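Dadel Market, Custel store
Sales floor safety checklist, with comments
Form 914
Inspection date: March 2, 2021
Previous inspection: October

Mark each item OK, FIX, or N/A. Comments go under the item. Anything marked FIX needs a date on the back sheet before the form is filed.

1. Entrance and exits

1.1 Front doors open fully and close without slamming. OK
1.2 Entrance mat lies flat, no curled corners. FIX
Comment: left corner lifts when the door opens. Tape is a short-term repair only. Replacement mat ordered from Folleteck.
1.3 Rear exit unlocked from the inside during open hours. OK
1.4 Exit signs lit. FIX
Comment: rear sign flickers. The battery test passed, so try the tube first.

2. Aisles and displays

2.1 Main aisles clear to full width. OK
2.2 Stock below the marked line on all high shelves. OK
2.3 Display stands steady when pushed at the corner. OK
Comment: checked every stand on the floor, including the end stands, which were marked FIX last October. Trim is tight and there are no splinters along the front rails.

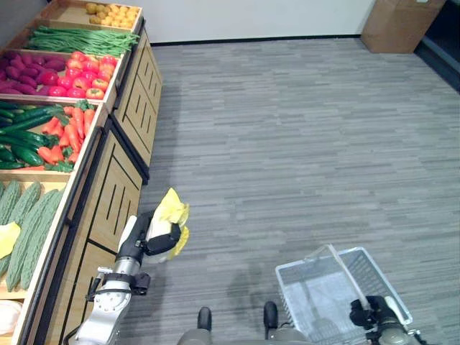
Do display stands have to be emptied before the push test?
Leave them stocked. A stand that is steady empty can still rock with a full load on one side, and the loaded condition is the one customers walk past.

2.4 Shelf load labels in place and readable. FIX
Comment: the label on the canned goods bay is worn off. It should read 80 pounds per shelf.
2.5 No hand baskets or cartons left standing in a walkway at closing. OK
Comment: baskets get left beside the stands during the day – pick them up on each round and return them to the front. 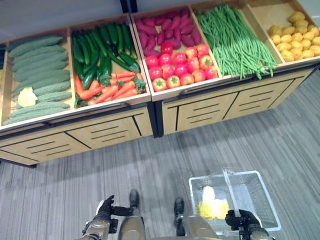

3. Floors

3.1 No loose edges, gaps, or raised seams. OK
3.2 Spill kit stocked and within reach. FIX
Comment: absorbent is low. The kit is on its hook but the scoop is missing.
3.3 Wet floor signs available. OK
3.4 Sweep log filled in for the past week. FIX
Comment: two afternoon entries are blank. A blank line counts as a missed sweep, even if the floor was clean. Leafy goods need the most attention on this item, and the log should show a check of that side of the store each time the trays are filled.

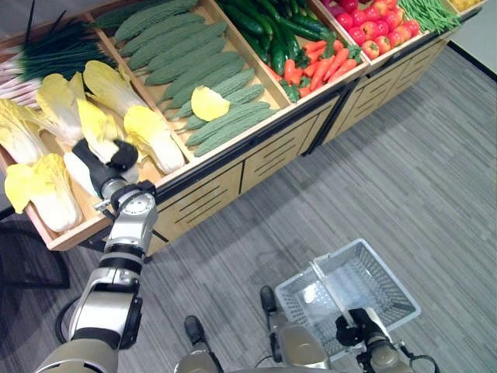 The closing sweep is logged separately and was complete. Please use the same pen color for the whole page – the copies are hard to read otherwise.

4. Fire safety

4.1 Extinguishers charged, pin and seal in place. OK
Comment: unit tagged 3463 moved back to its bracket by the stockroom door.
4.2 Sprinkler heads clear of stock. OK
4.3 Alarm panel shows no faults. OK
4.4 Service tags current. FIX
Comment: Vlček has the annual service booked. Check the new tags when the work is done.

5. Lifting and handling

5.1 Step stools have all four rubber feet. OK
5.2 Hand truck tires firm, no cracks in the frame. OK
5.3 Lifting poster up in the stockroom. N/A
Comment: wall being painted.
5.4 Single items handled over the tray where possible, to keep loose leaves off the floor. OK
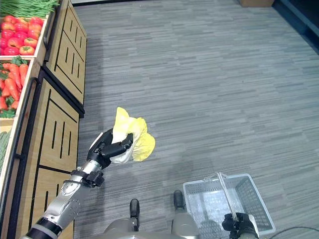

Item 5.4: pale yellow cabbage held above the gray floor.

6. First aid

6.1 Kit sealed and in date. OK
6.2 Bandages, count 100 in a full box. FIX
Comment: box is open and less than half full. Refill.
6.3 Emergency numbers posted by the phone. OK

File the original in the office binder and leave one copy at the service desk.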